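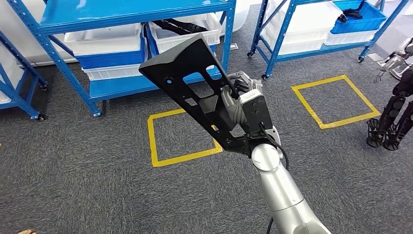

Unit 4: Cruise itineraries and port calls

4 min read

These notes go with the second session on passenger shipping. Read them before the workshop and bring your own copy of the Pavavcombe timetable, as we will mark it up in class.

What an itinerary is made of

A cruise itinerary is a list of calls joined by sea passages. Each call has an arrival time, a departure time and a type of berth. Students often plan the calls first and then find the ship can't reach them in time. Start with the distances.

Passage time is distance divided by speed. A ship making 18 knots covers 18 nautical miles in an hour, so a leg of 216 nautical miles takes 12 hours. Add the time spent under pilotage at each end, where the ship moves slowly. For this unit use 2 hours per port unless the question gives another figure.

Sea days

A sea day has no call. Passengers stay on board and spend money there, in the bars, shops and treatment rooms. The line pays no berth fees that day but burns more fuel. Long repositioning voyages have many sea days and usually sell at a lower price per night. Naheed Janjua's reading on repositioning fares is in the unit folder; the first half is enough.

Alongside or at anchor

Where there is a quay long enough and water deep enough, the ship berths alongside and passengers walk off. Otherwise she anchors and passengers go ashore by tender. Tendering is slow. If a tender carries 120 people and takes 30 minutes for the round trip, one boat lands 240 an hour at best. Work out how many boats you would need to land 1,900 passengers before noon from a first departure at 8 am, then read the next section.

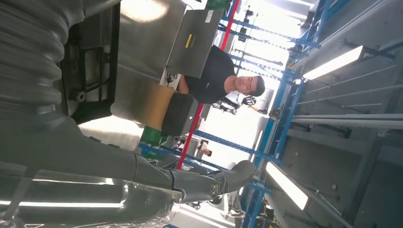
Page last changed: May, by A. Lashari

Weather and missed calls

Tender ports are missed more often than quay ports. Swell matters more than wind at the boat platform, although wind can stop a tall ship from berthing at all. When a call is dropped, the line may put in another port or add a sea day. Passengers normally get back the port charges for the missed call. Whether they get anything else depends on the booking conditions.

Overnight calls

In an overnight call the ship stays in port until the next day. It allows evening excursions and suits places where the main sights are some way inland. Against this, the casino and shops on board may have to close while the ship is in port, depending on local law.

Worked case: Cornotwood

The Cornotwood call in the class timetable runs from 7 am to 7 pm. All aboard is 30 minutes before departure. Adeel Lashari's version has a full-day coach tour returning at 6.15 pm, which leaves 15 minutes for a late coach. Fahad Jatoi's cuts the lunch stop and returns at 5.30 pm. Be ready to say which you would sell, and at what price.

For the workshop

Bring a seven-night itinerary from Revham with at least one tender port and one sea day. Show the passage time for every leg. Anum Durrani will take the first group and Zarmeena Janjua the second. Lists are on the door of room 19.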